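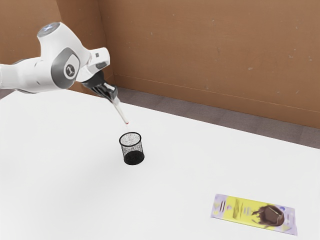 ## 6. Light Objects on Light Grounds

The results in the previous section concern printed pages, where the paper itself gives the lightest tone. On a screen the situation is different. The reader may change the brightness, sit beside a window, or open the same manual on an old monitor, and small differences between two light tones are then the first to be lost. We therefore treat light objects on light grounds as a separate case.

Rendered images show the difficulty clearly. In Figure 2, the slender object held by the gripper is white and the tabletop is white as well, while the dark gripper stands apart from both without any effort from the reader. In such a picture the eye goes first to the dark part and only later to the thin light one. If the accompanying text speaks mainly of the thin part, the reader has to search for it.

Two remedies are common in the manuals we collected. The first is to draw a thin outline around the light object. Derkach uses this in nearly all its assembly sheets, and our readers found it easy to follow, although several of them took the outline for a real edge or seam. The second is to darken the ground. Merkix does so with a flat gray, and Canov with a gradient that becomes darker toward the bottom of the page. The gradient looks more pleasant, but it has a cost: an object in the upper half receives less contrast than the same object in the lower half, and readers who compare two steps may believe that the object itself has changed.

In our reading sessions we preferred the flat gray. The participants, who worked in pairs of two, were asked to find the named part and point to it before reading the next line. Those who had the outlined version more often went back to the text to check the name of the part. We do not want to make too much of this, as the Fakance manual used in the Wednesday session had also longer sentences than the others.

Baldur Nørgaard has suggested to us that a short shadow under the object could replace both remedies. We tried this for one chapter only. The shadow helps when the object lies on a surface, but for an object above it the shadow falls at some distance, and two readers pointed to the shadow instead of the part. The question of shadows is left for later work.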